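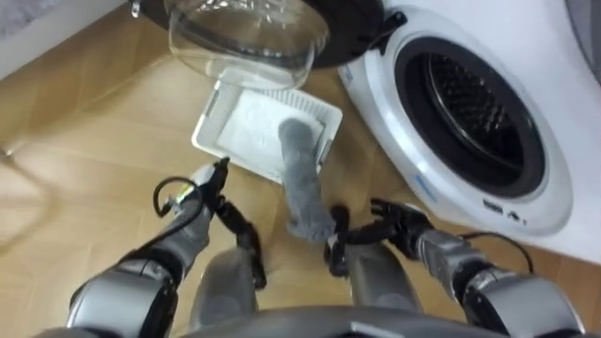
The woman who taught me to darn lives at the top of a very steep street in Iltow, and by the time I'd climbed it I had forgotten every question I meant to ask her. She didn't mind. She put the kettle on, looked at my cardigan (navy, one elbow gone) and said, "Well, we know where we're starting." I'd come to talk about mending, and I suppose I thought we'd begin with needles. We began with laundry. Most of the holes she sees, she told me, are made long before anyone notices them, and plenty of them start in an ordinary front-loader with its perforated metal drum, all those little holes and a ridge inside for the clothes to be thrown against. "Lovely for towels," she said. "Wool wants a basin and ten minutes of your time."

She has been mending for other people for 31 years. Before that she worked in the alterations room at Van Loon, the old department store in Stelmont, where she took up hems all day and was told off for being slow. "I was slow," she said. "I still am. You can have it quick or you can have it so you don't see it, and they wanted it quick." When the store closed its alterations room she bought one of the work tables from them, got it up that hill somehow, and it's still in her back room with a brass ruler let into the edge. I spent quite a lot of the afternoon stroking it.

I wanted to know who brings her things. I had imagined people with very good coats. "Oh, I get those," she said. "But it's mostly jumpers, and it's mostly jumpers that weren't dear in the first place. Somebody's mum knitted it, or they wore it the year they moved here. I had a man bring me a tank top that I'd have used to clean the windows, and he stood in that doorway and explained it to me for half an hour." Did she mend it? "Of course I mended it. He'd gone to all that trouble."

She writes every job down in a ledger, a proper one with a red spine, and numbers them. My cardigan is number 1141. She doesn't put down names, just the garment, the fault and what she did about it, so the pages read like very short stories. "Grey sock, heel, third time." "Christening gown, moth, did what I could." I asked about the third-time sock and she laughed so much she had to put her cup down. "He walks badly. I've told him. It's always the left."

The lesson itself took most of the afternoon, and I'll admit I was dreadful at it. You lay your long threads first, up and down across the hole, and well out into the sound part of the knitting on each side. I'd always gone in tight around the edge and wondered why it tore again. "You're sewing onto the bit that's about to go," she said, peering at my first attempt. "It's like parking on a cliff." Then you weave across, over one and under one, and turn round and come back the other way, leaving a tiny loop at each end so the patch has room to shrink. I forgot the loops. I forgot them again on the second go. She unpicked both without a word and handed it back to me, and somehow that was worse than being shouted at!

She uses a mushroom, a plain old wooden one with a dent in the top, though she says an orange will do, or a light bulb if you can still find the round sort. Her yarn comes from Grunlow, where there's a small mill that sells ends of cones by the bag. You can't choose your colours. You get what they've got. I thought that sounded maddening and said so. "It's made me better," she said. "If I could have any blue I liked I'd spend all day looking for your blue. Now I look in the bag and there are 2 blues, and I twist them together and that's nearer than either of them." She did it there and then with mine, one strand a bit green and one a bit purple, and held it against the sleeve. I had to tilt it to the window to find it.

I asked what she thinks of visible mending – the bright patches and contrasting stitches you see everywhere now. I was half hoping for a rant. "I like it," she said. "I can't do it. I did a yellow heel for a girl once and I had to sit on my hands not to take it out again." She does think people are sometimes told it's easier than it is. A bright darn shows every wobble, and she'd start a beginner on something close in colour, on a part of the garment that lives under a coat.

And then we were back on laundry, because she had my cardigan turned inside out and had found the felted patches under the arms. I confessed. She asked what else I did to it, in the voice of a doctor, and I confessed to the hanger as well. Her rules aren't complicated. Air it before you decide it's dirty. Cool water, very little soap, and don't rub. Roll it in a towel and lean on it, then dry it flat somewhere it won't be sat on. Do up your zips on everything else, always, and turn things inside out. "And look at it," she said. "Just look at it when you fold it. A thin place is five minutes' work. You lot all bring me the hole."

I asked whether she ever turns anything away. She had to think. Leather, she said, and anything with a smell she can't name. She used to say no to machine-knit cotton but has softened on that. There was once a wedding dress that 3 other menders had already had a go at, and she kept it for most of a winter before sending it home as it was. "I could have done it. I'd have had to take out everybody else's work first, and there'd have been nothing left to hold."

It was getting dark when I finished my elbow, or when she finished it, if I'm being fair about who did what. She wrote it up in the ledger while I put my coat on, and I read it over her shoulder: "Navy cardigan, elbow, owner helped." I've been wearing it all through February. The other elbow is going now, and I've bought a mushroom.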